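Andor Hegyi
26 September 2024

1/ Wood movement, since it came up again in the replies yesterday. Short version: boards change width with the seasons and hardly change length. Most cracked tabletops come from ignoring that.

2/ The number to look up is the change coefficient for your species. Multiply it by the width and by the change in moisture content. Flat-sawn moves more than quarter-sawn, close to double in many hardwoods.

3/ My shop log has 97 readings from one test panel, 444 mm across the grain. Widest in late summer, narrowest in December, when the heating has been on for weeks.

4/ Finish slows the exchange. It does not stop it. Coat both faces equally or the panel will cup toward the side that dries faster.

5/ Fastening: fix the center, let the edges float. Slotted holes, figure-eights or buttons in a groove all work. Screws through tight holes do not — the top splits or the apron joint opens.

6/ Breadboard ends: glue the middle 2 inches only. Elongate the outer peg holes in the tongue, leave the ones in the breadboard round.

7/ Glue-ups move as one piece across the full width. Narrower planks help with cupping. They do nothing for total movement. 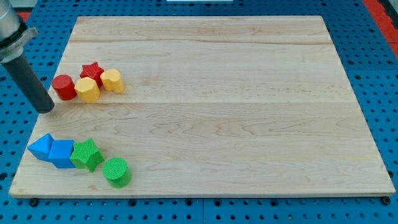 Glued-up maple, two seams, mixed grain.

8/ Maribel Chambi asked about pin meters. Set the species correction first, read along the grain, and take several spots per board. A single reading at the end of a plank tells you very little.

9/ Next thread: kiln schedules, and why I stopped trusting the tag on the stack.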